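Search this notebook
Search

Workshop notebook, Myklebust reading room model
Last updated: September

Picked this up again after lunch and I'm glad I did, as the morning had left me grumpy with the whole roof. For anyone reading along at the long bench: we're still on the 1:50 of the Myklebust reading room, the version with the single-pitch roof and the deep north window, and the walls are glued and standing square (hooray!). The roof is another story. I cut it at 12 degrees as drawn and it looked mean from the street side, like a cap pulled down too far. I tried propping the high edge with scraps of card, 4 mm at first, then 9 mm, and the second one made me happy at once. The room underneath suddenly had some air in it.

That does push the ridge over what the Urkdale planning notes allow, so I went back through the drawings for the old Mistitz chapel to see how they got so much height out of such a modest section. They dropped the floor two steps at the entrance — so simple, and I'd walked past it in the drawings a dozen times. I've penciled the same move onto our section and will cut a new base tomorrow if the board arrives.

Ornuvon sent their revised price for the window, 3,819 with the deeper sill, and I think the sill is worth every bit of it, because people will sit there.
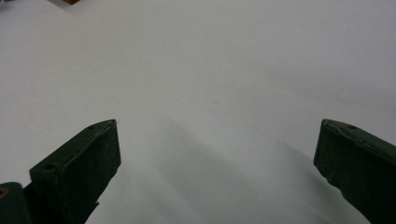
Does the dropped floor spoil the level entry from the street?
It would if we left it at steps, so the section needs a ramp along the east wall, and there's enough length for a gentle one if the coat cupboard moves.

Still to do: cupboard, ramp, new base, sharper blades.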